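Coffret d'encas asiatiques Onovdale, format carton : compte rendu d'essai 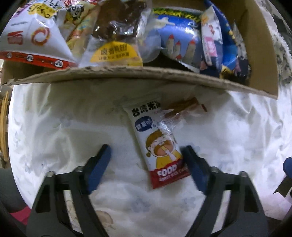 Le coffret est vendu 20 euros par Zandesis, sans abonnement. Masse brute relevée à la réception : 714 g, emballages individuels compris. La fiche du vendeur ne donne que la masse nette totale, sans répartition par produit, ce qui complique la comparaison avec l'assortiment Juhl testé en mars.

Conditionnement

Carton ondulé brun. Le rabat avant se déchire à l'ouverture et laisse un bord irrégulier ; la boîte ne se referme plus correctement. Prévoir un contenant de remplacement si les sachets doivent être stockés. Le remplissage est dense et limite les déplacements pendant le transport. Aucun sachet percé sur notre exemplaire, quelques galettes fendues au fond.

Contenu

L'assortiment associe des galettes de riz en petits sachets rectangulaires et des encas en bâtonnet sous film transparent. Le sachet blanc à bande rouge, marqué 台湾米饼 et « SWEET RICE CAKE », est le plus facile à identifier pour un lecteur non sinophone. Pour d'autres références, il faut se reporter à la notice traduite glissée par le vendeur, imprimée en corps trop petit.

Dégustation

Galette de riz : texture aérée, cassante, sucre présent en attaque puis neutre. Un sachet ouvert ramollit en une soirée. Bâtonnet : mâche ferme, salinité marquée, arrière-goût légèrement fumé. Le film adhère au produit et se retire en plusieurs morceaux.

Durée de conservation restante à réception : 119 jours pour la référence la plus courte. C'est suffisant pour un foyer de deux personnes.

Points à revoir : la fermeture du carton, la lisibilité de la notice, la proportion de produits sucrés, trop élevée à notre goût. Le coffret Hirkavon, plus cher, est mieux équilibré sur ce dernier point mais arrive en vrac dans une pochette souple.

Note : 13 sur 20.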